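Reusing an old tower as a backup box - RAM first or disk first?

vmutiso
Old desktop, green board, memory slots either side of the socket. Memory test gave 3 errors at 300 MHz.

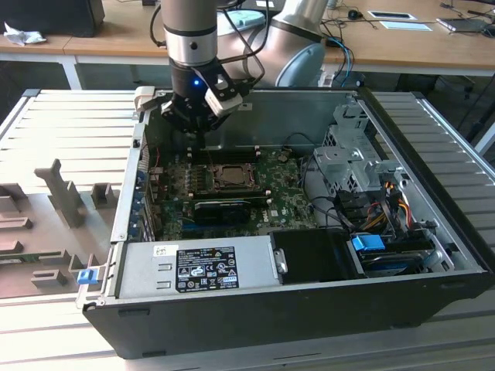 I would replace the RAM before copying anything across.

rotich7
Disagree. Check the disk first - mine had 2289 power-on hours and still failed in September.

vmutiso
Bad RAM corrupts good disks. Case is open anyway.
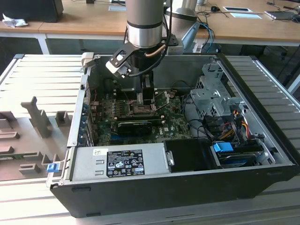 Photo: Musyoka Mabula
Reseating both sticks tonight, then a full pass.

rotich7
Run seven.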